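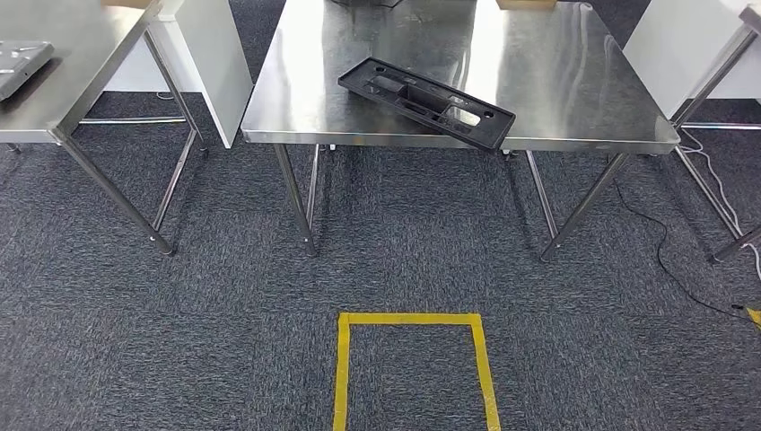

A molded black part stretched across one of the steel worktables.

There is a certain kind of workshop that makes you want to go home and clean out your garage, and the one I visited in Piltmont this May is just that kind. It belongs to Irkico, a small outfit that fits and refits vehicle interiors, and the first thing I noticed (being a person who notices furniture) was the tables. They are stainless steel, brushed on top, with a thick folded lip along the front that catches the light, and they stand on carpet, of all things, on shiny tubular legs.

I have worked at wooden benches for 11 years and love every scar on them, but I came away a little jealous. A long black plastic part full of slots and compartments looks almost handsome on bare steel, and a dropped screw has nowhere to hide. 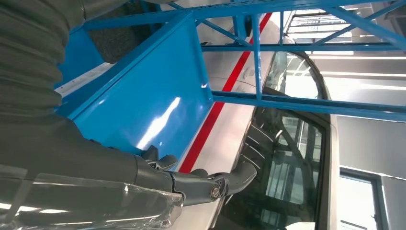
The blue tray and its square-tube framework, with a red-striped vehicle body beyond.

Then there is the blue! The tray and the framework holding it are painted the bright, glossy color of a good toy truck, and next to a silver-white body with its single red stripe the whole corner feels downright cheerful. A table much like theirs, I learned later, runs about 200 dollars secondhand, and I have already measured the wall where my oldest bench stands.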